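Handout 6: Teaching the arm by hand and by remote
May 23, 2023
Notes by Yen-ting Kwok

A few of you missed the last session, so I'm writing this one out longer than usual. We're still on demonstrations, and by now you should all have had a turn with both methods.

Hand guiding first. You switch the arm to free mode, hold it above the wrist, and walk it through the move. It feels great for the first few minutes! Then your shoulder gets tired and your paths get sloppy, and every bit of slop goes into the recording (ask Tormod, whose elbow is in half of our early side-camera footage).

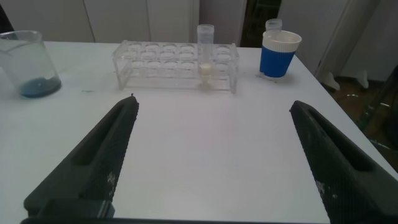
Remote control is slower to learn, but your body stays out of the way and you can drive from the wrist view alone. Please do drive from the wrist view alone. If you peek over the screen at the table, you're using information the policy will never get, and it can't learn why you turned when you did.

Clear plastic is the hard part of our tube task. A transparent rack on a white table gives you very little edge to go by, so come in slowly and get the fingers level before you close. I tell everyone to pause for a beat above the tube — a short one, though. Long pauses teach the arm to hover. Shu-fen Wan trimmed 30 of my own recordings for exactly that, and she was right to. 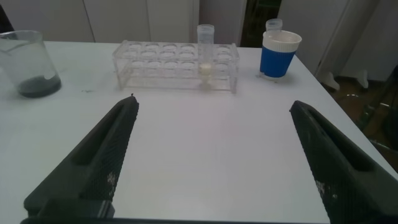 Back to numbers. The class has 79 usable demonstrations so far and I'd like 200 before we train again in September. Bad grasps are fine to keep if you recover from them, so don't hit delete just because you fumbled. Do delete anything where you bumped the table or lost the link halfway.

Things to do before next time:
Read the Goledero controller guide, at least the part on scaling. Most of you have it set too high.
Record ten remote runs each, moving the rack a little between runs.
Label every run with your initials and the method you used. Cheng-en Tsao has the sheet.

If the arm faults, leave it where it stopped and come find me or Hiu-tung Chiu.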